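Quarter report to the fund -- repair and lending project, Palier site
Written Monday, sent before the board papers go out. Sorry for the note form, will tidy for the annual one.

Where we are

Grant period now past halfway. Lending library open three sessions a week as planned, repair bench open two. Loans since opening: 2623. That is all loans incl. renewals, your template doesn't split them and our system only started splitting them in April. Members now well past what we put in the bid, mostly from the flats behind the bus station and the two primary schools. Fewer from the north side of town than we wanted. More on that below.

Most borrowed: carpet cleaner (always out, waiting list), sewing machines, the long ladder, the gazebo in the warmer weeks. Least borrowed: the fondue sets. Will be passing those on.

Repair bench

Better quarter than the last. 71 items through the bench, mostly lamps, toasters, kettles with dodgy switches, a lot of trouser zips. Zips were not in the original bid but people keep bringing them so we have put a second sewing table in. Waiting time for electrical items is still too long. Only one of the team is signed off to do the safety testing and when she is away the shelf fills up. Second person booked on the course, cost comes out of the training line, no change to total.

Parts are an issue. Zieliński used to send small orders next day but now have a minimum spend, so we are saving up orders and people wait longer. Looking at sharing an order with the cycle workshop.
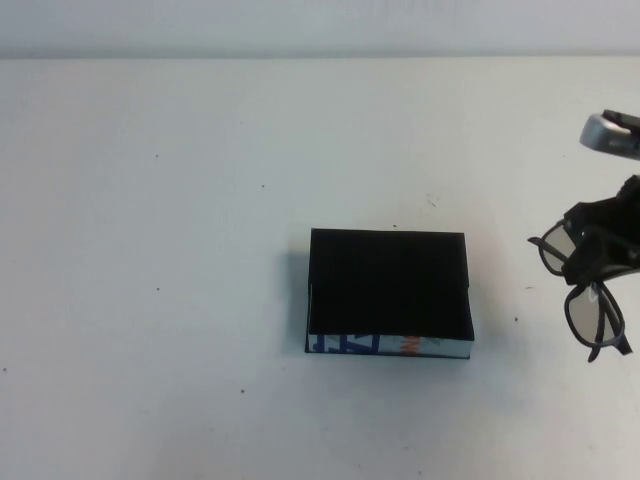
Rent on the unit is fixed until the end of the grant, confirmed in writing. Heating is not. We overspent on the heating line in the cold months and have moved money from publicity to cover it, within the limit you allow without asking. Can send the ledger page if wanted.

Publicity

Did the Promo leaflet run as agreed. 400 printed, delivered by hand to the north side streets. Results poor to be frank. 5 new members gave the leaflet as the reason for joining. The talk at the school gates cost us nothing and brought in far more. Suggest we don't repeat the leaflets and use what's left on a noticeboard outside the health centre, plus a translated version of the joining form, which several families have asked for.

Website still slow. The booking page times out on older phones. Have reported it twice, they say it will be fixed with the next update but no date given. In the meantime people ring up, which is fine except on Saturday mornings when the desk is already busy and the phone just rings.

Late returns

Slightly up. We don't charge fines (this was in the bid and we stand by it) but the carpet cleaner coming back four days late is a real problem for the next person. Trying text reminders the day before. Too early to say wether it helps. Two items written off this quarter, a drill and a pasta maker, both covered by the replacement line. 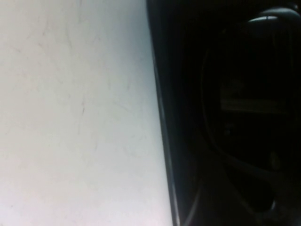
Storage is the thing taking up most of our time at the moment. The back room has filled up faster than the plan allowed for, partly because donations have been so good and partly because we're bad at saying no. New rule from this month: one in, one out for anything bigger than a microwave. The Saltunov shelving quote came in higher than the first estimate, so we have gone for the second-hand units instead and will fit them ourselves over a weekend when we're shut. Saving goes to the training line.

Fire inspection passed with one comment, which was to keep the rear door clear. Done the same afternoon. Insurance renewed, small increase.

Things that have slipped

The evening course on basic mending. Was meant to start this quarter, now moved to next. Tutor pulled out and the replacement can only do Tuesdays, when the hall is let. We are asking to swap.

Member survey. Drafted, not sent. Too long, needs cutting down to one side.

Next quarter

Shelving up. Second tester qualified and working. Mending course running, even if it's a short one. Survey out and back. Noticeboard up -- waiting on the health centre for permission. Return of the hire trailer at the end of the lease, we wont be renewing as hardly anyone used it.
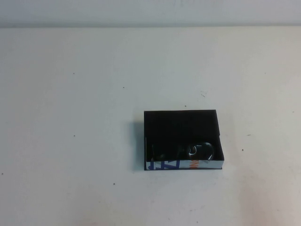

Open black box on a white tabletop.

Money

On budget overall, with the two moves mentioned above (publicity to heating, shelving to training). No request for extra funds this time. We would like to talk about carrying the survey money over if it goes past year end -- please let us know who to ask. Full figures on the spreadsheet, second tab, the first tab is last quarter's and should be ignored.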